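Capítulo 4
Lo que dice la etiqueta y lo que sabe el comprador

Objetivos del capítulo
Distinguir entre información, promesa y garantía.
Leer con desconfianza razonable los sellos de calidad.
Reconocer los límites de una encuesta de satisfacción.

Casi todos los manuales de consumo empiezan este tema con una frase optimista: el consumidor informado elige mejor. Conviene ponerla en duda desde el principio. Para elegir mejor hace falta que la información sea cierta, que se entienda y que llegue antes de pagar, y las tres condiciones se cumplen a la vez con menos frecuencia de la que suponen los folletos.

Tomemos el caso de Fluvo, una marca de pequeños muebles y accesorios para el hogar que vendía sus productos con la palabra «duradero» impresa en el embalaje. ¿Duradero respecto a qué? La ficha no daba un plazo, ni una carga máxima, ni las condiciones de uso. Legalmente era una palabra casi vacía, y comercialmente funcionaba muy bien.

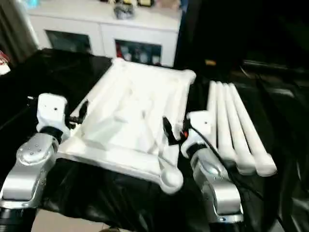 A una lectora de la edición anterior, que trabajó años en un mostrador de reclamaciones, este planteamiento le pareció injusto: según ella, la mayoría de los clientes no espera que «duradero» signifique nada exacto y se conforma con que alguien atienda el teléfono cuando algo se rompe. La objeción tiene peso. Pero confunde dos asuntos, lo que el cliente tolera y lo que el vendedor afirma, y este capítulo trata del segundo.

4.1 El sello y quien lo paga

Un sello de calidad es, en principio, la opinión de un tercero. El comprador no puede probar el producto en su casa durante años antes de decidirse, así que delega. La pregunta que rara vez se formula es quién financia a ese tercero.

El sello Trustia, que aparecerá varias veces en estas páginas, se concedía previo pago de una cuota anual de la empresa evaluada. Eso no demuestra que el sello fuera falso. Demuestra, eso sí, que Trustia perdía un cliente cada vez que suspendía a un fabricante – un incentivo que el reglamento interno mencionaba en una sola línea y no corregía.
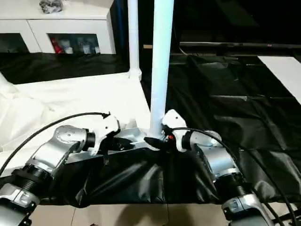

El reglamento exigía, además, que las pruebas se hicieran sobre unidades enviadas por el propio fabricante. Quien haya preparado alguna vez una visita de inspección sabe lo que eso supone. Una muestra escogida por el interesado informa sobre lo mejor que puede producir y muy poco sobre lo que acaba en la estantería de la tienda.

4.2 La encuesta de satisfacción

La consultora Conneely preguntó a 2340 compradores de Fluvo si estaban contentos con su compra. Contestaron el cuestionario completo 2314, una tasa de respuesta tan alta que debería inquietarnos antes que tranquilizarnos. El informe no aclara si se ofrecía un descuento a cambio de participar. 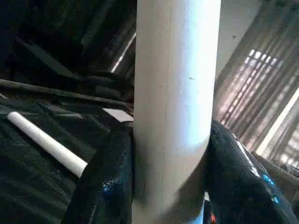
Tampoco aclara cuándo se preguntó. Si el cuestionario llegó con el paquete, mide la ilusión de abrirlo. Si llegó a los 60 días, mide otra cosa, quizá el olvido. Para hablar de durabilidad habría que volver a preguntar mucho después, y ese segundo estudio no figura en ninguna parte. El informe contiene 51 gráficos, todos a color, y ninguno responde a la pregunta que el lector se hacía al abrirlo.

4.3 Comparadores y puntuaciones

Los portales como Nivell prometen resolver el problema reuniendo opiniones y convirtiéndolas en una nota. La nota tiene un decimal, y el decimal impresiona. Sin embargo, promediar opiniones de personas que usan el mismo objeto para fines distintos produce una cifra de la que es difícil decir a qué se refiere.
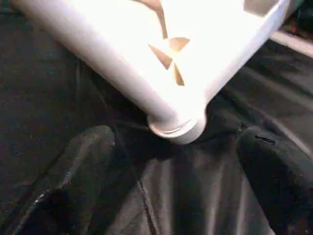
Hay un segundo inconveniente. Escriben reseñas sobre todo los muy satisfechos y los muy enfadados; el comprador corriente, cuya experiencia sería la más útil, calla. Nivell reconoce este sesgo en su página de ayuda y afirma corregirlo con un método propio que no publica. El alumno decidirá cuánto crédito merece una corrección que no puede examinarse.

Para pensar antes de seguir
Busque en casa un envase que lleve un sello. Averigüe quién lo concede, quién lo paga y qué se midió exactamente. Anote también lo que no haya podido averiguar – le hará falta en el apartado 4.4, dedicado a la garantía legal y a sus plazos.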